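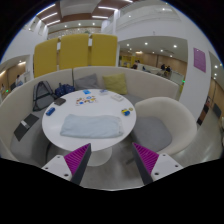 Search this site Enter keywords Go

Rest that works – speaker notes, Kosau evening session

Slide 1. Wait for the latecomers. Thank Yule for the room.

Start with the sleep question. Hands up if you woke tired this morning. Leave them up, let people look round.

Slide 2. The Zisham survey. 116 women replied, 91 said they were tired by mid-afternoon. Small survey, our own members – say so.

Slide 3. Sleep and rest are different. You can sleep eight hours and still have had no quiet time all day. Tell the car park story, keep it short.

Slide 4. The 16-minute break. Phone in another room. Sit or lie down. No podcast. Most people find the first week dull and want to stop.

Slide 5. Saying no to one thing this week. Pairs, five minutes. Ring the bell.

If anyone has been worn out for months, tell them to see their GP. Repeat this at the end.

Questions. Handouts by the door.

Last updated: April

Related
Evening routines for shift workers
Notes from the Grerkico workshop
Why weekends don't feel restful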